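Egocentric pretraining for shelf picking — does the hand data really transfer?

Forum: Manipulation and grasping > Methods

Posted by slotted_link, 9:40

Has anyone here tried to reproduce the Predatik result? Short version for those who haven't read it: they pretrain a policy on head-camera video of people handling goods, with hand pose extracted afterwards, then fine-tune on a small set of teleoperated robot episodes. They claim that 1,667 human clips plus 715 robot episodes beats twice the robot data with no human clips. The task is picking from and restocking small shop shelves.

We have a similar arm and a similar shelf and I'm trying to decide if it's worth a month of work. My main doubt is the wrist. A person's wrist goes places our arm can't.

Posted by B_Jakubowski, 10:15

I ran most of it at Skirnmont in March. We got a gain, smaller than theirs. Stiff cartons improved a lot. Soft packets hardly moved.

On the wrist: they don't copy the wrist trajectory. They keep the thumb and index fingertip midpoint and the approach direction, and throw the rest away. It's in the appendix, easy to miss. If you retarget the full hand you'll get joint limit faults all day. I did that first and lost a week.

Posted by oktavia77, 10:32

What's your head motion handling? In our own clips the camera swings each time the person looks for the next item, and fingertip positions in the camera view are useless without correcting for that.

Posted by B_Jakubowski, 10:51

Same as the paper. Camera pose from visual odometry, then everything goes into a frame fixed at the start of each clip. It drifts on long clips so we cut at seven seconds. Shelves with a lot of repeated print are the worst case for the tracker, as you'd expect.

Posted by gantry_moss, 11:20

I don't think the result shows what they say it shows. The comparison run has more robot episodes but was trained for the same number of steps, so each episode gets seen fewer times. Train it longer and I'd bet most of the gap closes. Nobody should spend a month on this before running that check.

Posted by slotted_link, 11:34

Is that right? I thought the step count was scaled.

Posted by Preben Damgaard, 12:05

It's scaled in the second version of the paper and not in the first. gantry_moss is reading the first. In the second version the gap is smaller but it's still there, and it's larger on products the robot never saw in fine-tuning. That last part is what matters to me. Our shop partners change stock all the time.

Posted by gantry_moss, 12:18

Fair enough, I had the old one. I still want to see more than 2 seeds. And "never saw" is doing a lot of work there. If the human clips contain the same brand in another flavour, is that unseen?

Posted by Preben Damgaard, 12:46

They split by individual product, so another flavour counts as unseen. I agree it's generous. We split by brand and the advantage got weaker.

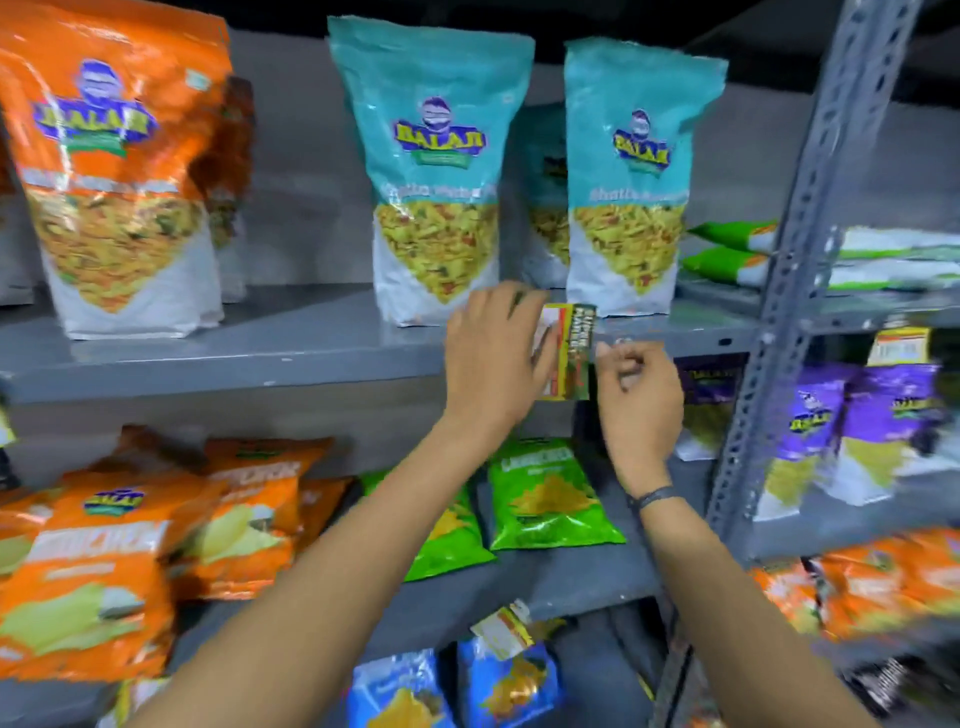
Contact labels are where I'd look before anyone argues further about seeds. We score a grasp as started when thumb and fingertip are both on the item, and as finished when the item is clear of everything else. The second part is the awkward one in restocking clips. Look at the small carton in the left hand, held upright just above the front edge of the shelf board, with the right hand blurred and its fingers curled near the carton's right edge. Is that one grasp or the start of a handover? Our labeller called it a handover, the Reklow tool called it a single left-hand grasp, and a policy trained on one label set behaves differently from a policy trained on the other. The paper drops any clip where the two hands are close together. We kept them.

Posted by oktavia77, 13:10

Dropping those seems wrong to me. People use both hands at a shelf constantly. If you filter them out you're training on the tidy part of the job.

Posted by B_Jakubowski, 13:22

Depends what arm you've got. Ours is single. A two-handed clip teaches it to expect support that never comes. When I put those clips back in, the arm would stop just short of placing and wait — up to 7 seconds in one run, then the watchdog killed it.

Posted by Preben Damgaard, 13:41

We're on two arms, so that explains part of the difference between us. I'd still keep the clips and mask the second hand for a single-arm policy.

Posted by slotted_link, 14:02

Thanks all. Plan is: second version of the paper, fingertip midpoint only, brand split, both label sets. Bogdan, would you share the clip cutting script?

Posted by B_Jakubowski, 14:09

Yes. It expects the Sqalli export format so you may have to rename a few fields. Sending it by message.

Posted by gantry_moss, 14:30

Run five seeds and I'll stop complaining.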